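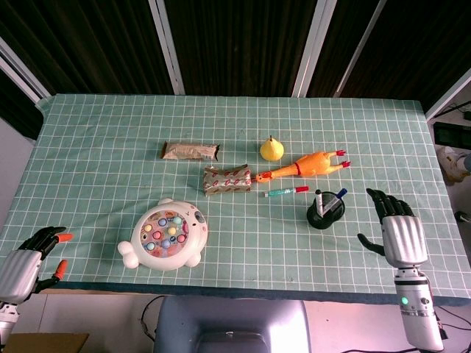 Photo: Stelios Karagiannis / shared workshop, bench 8

Two-handed build keeps knocking over the pen holder. Where do I start?

Posted by Stelios Karagiannis, June 5, 2021

Hello everyone, and thank you in advance for your patience with a long post! A few of us have been building a two-armed setup at our shared workshop since February, and we've finally got both hands over a table doing simple pick and place. The controller is a Nolar board and the hand software is Guvier, the free version. Soft things go well. The rubber chicken is a star, and the snack packages are fine as long as the fingers don't close too hard on the crinkly ends.

The trouble is the markers. I'd like the right hand to take one out of the mesh pen holder and lay it down on the cloth, and in 200 tries the holder has gone over far more often than I want to admit. It's a light little thing and the markers lean every which way. The camera side is calibrated (I did it twice, to be sure) and the grid on the tablecloth lines up nicely with what the software thinks it sees. I have the approach speed at 1000 in the Guvier settings, the value it came with. Should I be looking at speed, the angle of the wrist, or something about the fingers? I'm handy with a soldering iron but new to motion planning, so small words please.

trornetti_fan
Glue the cup to the table, done. I run a Trornetti arm at home and everything on my bench is stuck down.

Kaj Vídalín
Hi Stelios, what a nice project, and welcome! I went through much the same misery with drumsticks in a jar, so let me ramble a bit.

I'd leave the glue in the drawer for now. It will hide the problem, and then you'll meet it again with the next cup. My first guess is that your hand is coming in from the side with the fingers half curled, so that a knuckle reaches the rim before the fingertips reach the marker.

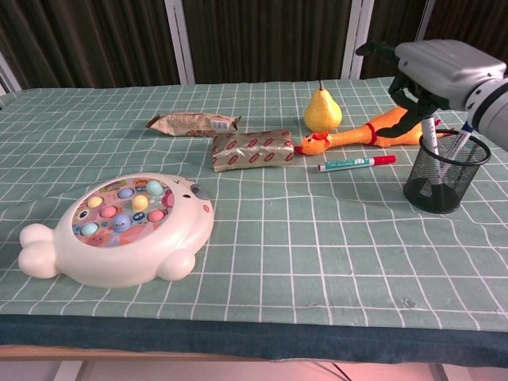 What helped me was splitting the move in two. First bring the hand to a point well above the holder with the thumb and first finger already open, and let it stop there for a moment. Then come straight down, slowly, and close only those two. The other fingers should be tucked in as far as they'll go. On the way out, lift along the line of the marker, whichever way it happens to be leaning, until the end has cleared the rim. If you pull straight up on a leaning marker it drags the whole cup with it, and I suspect that accounts for a good share of your tumbles.

Speed matters too, so turn it down to something that feels silly and work back up from there. And do move the chicken and the pear farther off while you're testing. A pair of rubber feet right behind the holder is one more thing to bump into, and you can always put them back later.

One more thought: a few big washers in the bottom of the cup make it much steadier. I bought a bag from Ingvarsson years ago and I'm still using them up. Let us know how you get on!

Stelios Karagiannis
Thank you both! Kaj, the part about lifting along the lean hadn't crossed my mind at all, and I think you're right about the knuckle too. I'll try the two-step move on our next workshop evening, washers included, and post the settings here.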